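Home | Projects | Reports | People | Contact

Reading for Better Sleep: A Ten-Week Look at Bedtime Books in a Student Residence
Larysa Tkachenko and Vsevolod Sydorenko
Supervisor: Halyna Onyshchenko

Last updated: 17 November 2021

1. Background
Many students at Mekley look at a phone in bed. We wanted to know if swapping the phone for a paper book in the last half hour before lights out would change how they rated their sleep. Earlier reports from our program dealt with caffeine and late meals, so reading had not been covered.

2. Method
We sent a notice to 194 residents of Gagnon House in March. Those who signed up chose a book from a shelf in the common room. The shelf held novels, short stories, travel writing and a few health titles. They read for 10 weeks and filled in a short form each morning with bedtime, pages read and a sleep rating from one to five. Thrillers were allowed. Nadiia Kravets set up the form and checked the entries each evening.

3. Results
We received 3606 usable forms. Ratings were higher on reading nights than on phone nights, but the gap was small and got smaller near exams. Short stories did better than novels, mostly among people who said they had trouble stopping at a chapter end. The health titles were borrowed often and returned early. At the end, 97 residents said they would keep a book by the bed.

4. Limits
Sleep was self-rated. We had no trackers and no control group, and people who already liked reading were more likely to join. We did not ask about naps or shift work, which was a mistake.

5. Presentation
A poster and a short talk were given at the Clevita student project day. Khrystyna-Mariia Fedoruk did the layout and chose the colours.
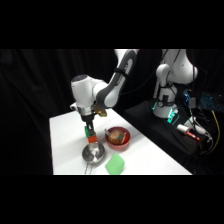

Figure 1. Robotic arm holding a green and orange block.

Questions after the talk were mostly about e-readers. We had left them out, and a follow-up should treat backlit and unlit screens separately. The form and the book list are available from the Kiston office on request.

Contact: Kiston Student Projects Office | Copyright Kiston Student Projects | Back to top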